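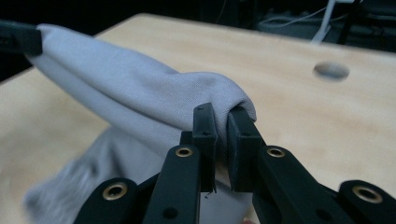
A produtora Tratetti confirmou na sexta-feira que "Jadorau", a comédia romântica de Stavros Stan, vai ter continuação. O primeiro filme passava-se quase todo numa lavandaria e vivia de uma única piada, a de dobrar um pano cinzento em cima de uma mesa de madeira clara - duas horas disso. Agora prometem "mais coração", o que costuma querer dizer menos guião.

Vilhjálmur Ravn volta ao papel principal, embora há 2 meses garantisse que estava farto da personagem. A rodagem arranca em novembro e a estreia está apontada para 200 salas, número ambicioso para um filme que ainda não tem título. A distribuidora Kidari não quis falar do orçamento.

Última atualização: 18h40
2 comentários | 2 partilhas
Início | Cinema | Séries | Críticas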